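Home | Docs | Data Cards | Changelog | Contact
Filed under: Manipulation, Good Practice

# Skeradham Tabletop Rules, data card

Maintained by Ornella Morelli. Complaints go to Carmela Martinelli, who wrote most of the rules and defends them well.

## What's in it

168 episodes of single-arm tabletop work, recorded at the Skeradham bench in May, plus the house rules the operators were held to. The rules are the part people ask for. The episodes are what happened when we tried to follow them.

## Before an episode starts

Fingers open all the way. An episode that begins with the gripper half shut gets thrown out, however lovely the rest of it may be. We lost a whole afternoon to this and Carmela has kept the list.

The table holds what the task sheet names and nothing else within reach. Coffee is not on any task sheet. Items parked at the back against the wall are tolerated if the arm can't get to them, and the operator writes them in the notes field.
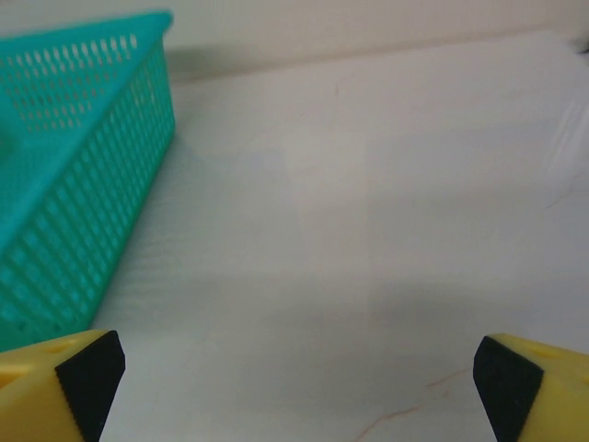
Containers may sit at any angle, and we'd like them to. Early sets from the Pondetti bench had every bin squared up to the table edge like silverware, and the policy trained on them (Sorrentino, v2) went to pieces when somebody turned one by a few degrees. So: set it down, don't straighten it. If you catch yourself lining things up, hand the job to a less tidy colleague.

Do not wipe out marks on the table by editing. Scratches, stains and glare stay in the data. A table that can't be cleaned with a cloth is a table with character, and the model can learn to live with it like the rest of us.

## During

- Keep speed under the limit on the bench card. The limit is not a target.
- Stop at 90 seconds, finished or not.
- Hands stay off the table while the arm is live – yes, even to nudge something.
- 2 failed grasps in a row ends the episode. Label it "fail" and keep it.

## Labels

There are 4: success, partial, fail, void. "Basically success" was proposed and voted down. Void is for rule breaks only, and the rule has to be named.

## Known problems

Lighting was never fixed in place, so shadows wander between sessions. The Brastano task sheets use "bin" and "basket" for the same thing, sometimes in one sentence. Ornella has been meaning to fix that – patches welcome.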